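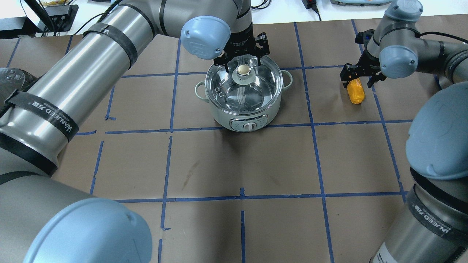 Laying out a small steaming station

Search this site Search Go

Iona Paterson plans counters for small kitchens at Plavar, a design office in Vellbridge. Most of her work concerns places where one electric pot does nearly all the cooking: studio apartments, staff rooms, guest rooms with a single outlet. Before a counter is drawn, the layout is tried at full size on a table covered in brown paper and marked off in blue tape.

The paper is ordinary packing paper. Paterson prefers it to a printed mat. "You can write on it, and when it gets marked up you pull it off and put down another sheet," she said. "A printed mat has lines where the printer put them. I want the lines where the counter has them."

The tape goes down lengthwise first and then across, and the result is a set of cells that can be named by column and row. In her notes a pot is never "at the back." It has a column letter and a row number, and so does everything that belongs to it. The current study is on its 17th layout.

"People ask why we don't do it on a screen," Paterson said. "We do, later. On a screen a lid has no thickness and takes up no space when it comes off. On a table you have to put it somewhere."

The study covers a pale electric pot with a glass lid, a round stainless steel steamer basket that belongs with it, and the food. The pot goes toward the back. The basket waits farther forward, and the food is set in either one depending on which step is being laid out.
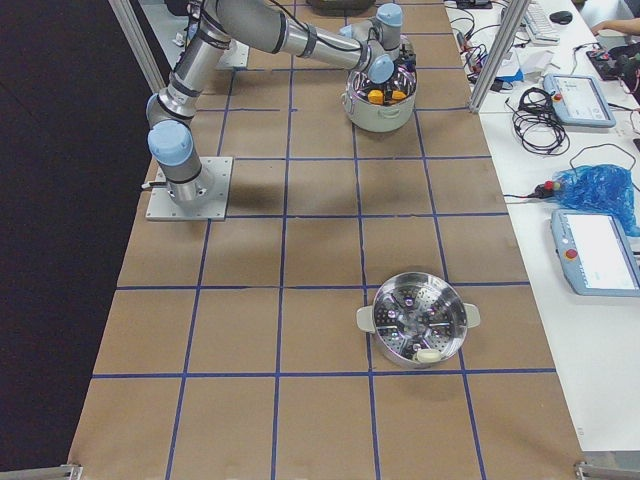 Paterson's main rule is that the basket needs more room than its diameter suggests. "Measure across the handles," she said. "The drawing in the manual gives you the round part. The handles stick out both ways, and those are what you hit the wall with." She turns the basket so that the handles point left and right, parallel to the front edge of the counter. A basket turned the other way puts one handle toward the cook and the other toward the pot, and the far one is hard to reach once there is steam.

She lets the basket sit across a tape line. The cells are for recording positions, she said, and an item can take two of them in the notes. An earlier layout, drawn up for a client in Madimthorpe, tried to keep every item inside its own cell. It used up 500 mm more counter than the client had.

The slots in the base were the next subject. Paterson wants a drip position for the basket, separate from its waiting position, and she wants it next to the pot. "It comes out wet and it drips through the bottom. If the drip spot is on the other side of the counter, you have a line of water between the two." On a finished counter she specifies a shallow tray there. On paper she writes a D in the cell.

For food she uses small pieces, among them a yellow one in the shape of a corn cob. Its long side runs left to right, the same direction as the handles.

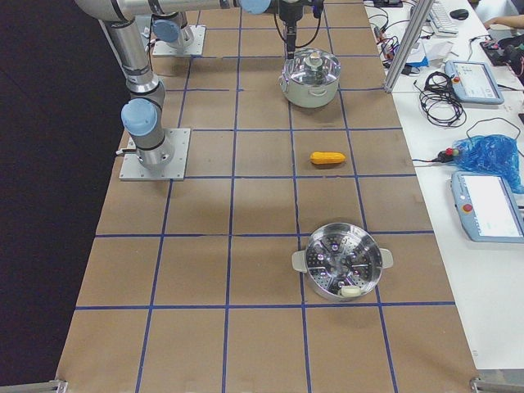

The rear rows are reserved for anything that gets hot. Her figure for the depth of that zone is 415 mm, taken from the wall to the front of the pot, and it includes a gap behind the pot for steam. She doesn't reduce it for shallow counters. Where the counter is too shallow she moves the cutting area to a pull-out board and leaves the hot zone alone.

Cabinets above the pot are a separate problem. The lid has to lift straight up before it moves sideways, and a low cabinet prevents that. Paterson checks the lift with the lid on and a hand around the knob, then adds a margin for a mitt. The Priedītis guest rooms, finished in March, have an open shelf over the pot position where the first drawing had a cupboard with doors.

Where the lid goes

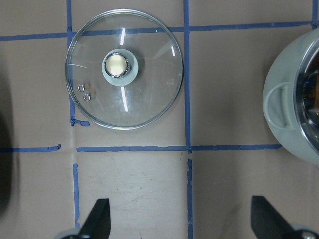 By Davina Gourlay | 29 Mar 2019

Paterson gives the lid a place of its own beside the pot. A glass lid can be laid flat with the knob up or turned over onto the knob, and she lays out for knob up. "Turned over, it rocks," she said. "Flat, the rim holds it steady. You do get a ring of water on the counter, so the surface has to be one that doesn't mind."

Glass has one practical advantage during layout: the tape can be read through it, and the position can be noted without picking the lid up. The steam vents are marked as well. She records which way they face when the lid is on the pot, and her standard note is that they point away from the outlet and away from the cook. Where both can't be done, the cook takes priority and the outlet is moved.

The tape wears faster than the paper. Ends lift and tear, and scraps curl up beside the lines. Paterson replaces a strip when its edge can no longer be read to within 2 mm. She leaves scuffs in the paper alone until the sheet is changed.

Asked what she would change in the pots themselves, she named the cord. "Put it on the side. Every one of them has it at the back, and then I lose the depth of a plug." The next layout will repeat the present one with left and right exchanged, for counters with the sink on the other side.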